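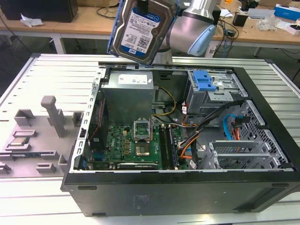

When Giswood College asked me to help judge its student projects in November, I expected line followers and a sorting conveyor or two. There were plenty of those. The one I keep thinking about came from a team called Gerska, who had chosen to make an arm take a desktop computer apart and put it back together.

I think more courses should set work like this, and I think they should mark it differently from the way they do now.

Most student robotics is assessed on a finished run. The team gets a slot, the machine does its job or it doesn't, and a number goes on a sheet. At Giswood the run was worth 80 marks out of 100 and the written log was worth 20. I would swap those round, or near enough.

A computer case is an awkward thing to work in. Cables are the worst of it, as they never lie in the same place for two runs. A memory module wants a firm push, straight down, and a processor wants no push at all. A hard drive is heavy for its size and has to come out at the right angle. A student who has written a program for all three has had to think about force, reach and order of work in a way that moving foam blocks never asks for.

They also have to think about where parts go once they are out. Gerska's log had more pages on the fixture tray than on the arm. At first I thought this was padding. By the second reading I had changed my mind. If the processor doesn't sit in the same pocket every time, everything after it is guesswork.
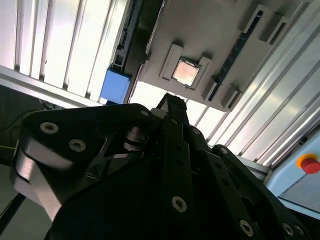 Against this, Claeys wrote to me after the judging that a log can be made up the night before and a run can't, and that employers want to see a machine working. I accept the first half. Logs can be faked, though 552 entries with the failed attempts left in would be a strange thing to fake. On the second half, I have sat on hiring panels for years, and the candidates I remember could tell me why a grip failed and what they tried next.

There is a fair complaint about cost. An industrial arm is a large purchase for a college, and one team at a time can use it. Giswood runs bookings in blocks of 2 hours, which is too short for a job that takes half that to set up. Fewer teams and longer blocks would be better, even if it means some students share a project they would have liked to have alone.

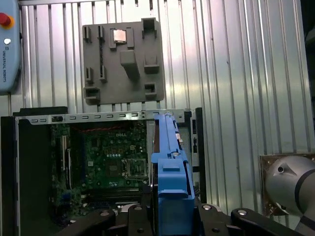
*The Gerska project: fixture plate, open case and gripper.*

The Randard Cup has already moved part of its score to the log, and its entries have become more varied. Giswood is reviewing its mark scheme before the next intake. I have sent them my view, with the marks written out the other way round.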